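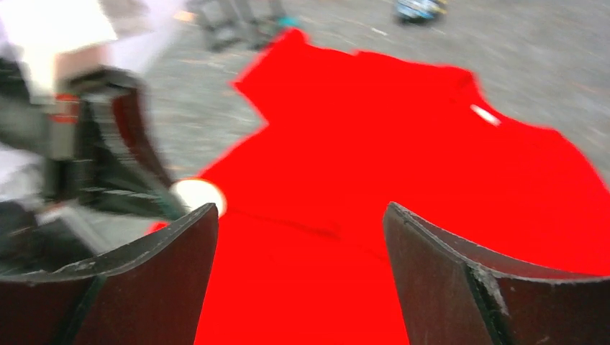
**Chores talk – my notes, June 15, 2025**

Start with the question everybody asks me at parties: when do I get a robot that does the laundry? Ask for a show of hands. Who hates folding? (Wait for the laugh. There's always one person with both hands up.)

Then tell the Aaltonen story. I spent 14 years fixing machines on their packing line, and those machines were great at boxes. A box has corners, and the corners stay where you left them. Then somebody asked us to pack work shirts, and we spent the whole spring on it and went back to doing them by hand. Keep this short, I always ramble here.

Main point: cloth is mean. You pick up one sleeve and the rest of the shirt changes shape on you. Your hands deal with that without bothering your brain much. A machine has to find an edge, decide which layer it's looking at, and pinch that layer without grabbing the one underneath. If the whole thing is one solid color, good luck telling a fold from a hem!
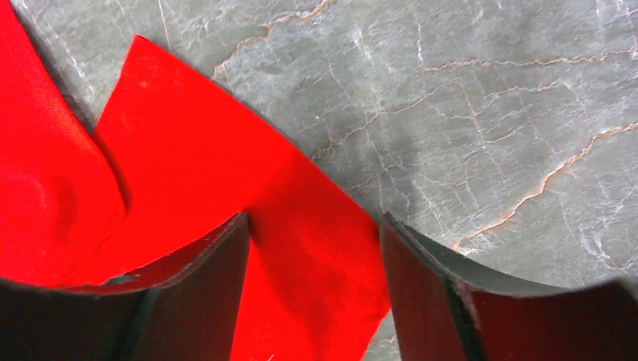
Layers are where I'd slow down. Pass the dish towel around and have people pick up just the top layer with two fingers, eyes closed. Most of them will feel it right away – that little slide between thumb and finger. Now do it wearing the oven mitts. (Mitts are in the Tritel bag. Don't forget the bag again.)

Next, one arm or two? I used to say one good arm was plenty. I've changed my mind. Try folding a sweatshirt with a hand in your pocket. You can do it, but you end up using the table, your chin, whatever's around. 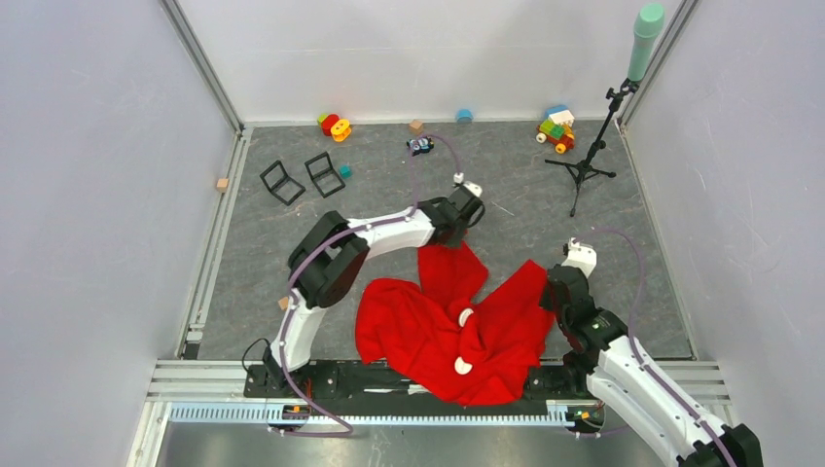

Two arms bring their own headaches, of course. They have to stay out of each other's way, and if both pull at once you've got a tug-of-war over somebody's good sweater.

So, are we there yet? My scorecard:

- Vacuuming an open floor: yes, mostly
- Moving boxes in a shop: yes
- Folding laundry: slow, and I'd still want to check the pile
- Putting the laundry away in MY closet: no way

Somebody from the Guvidlow crowd will ask about price. Say I don't know, and mean it. Leave time for questions, the Trurkthorpe hall wants us out by 4.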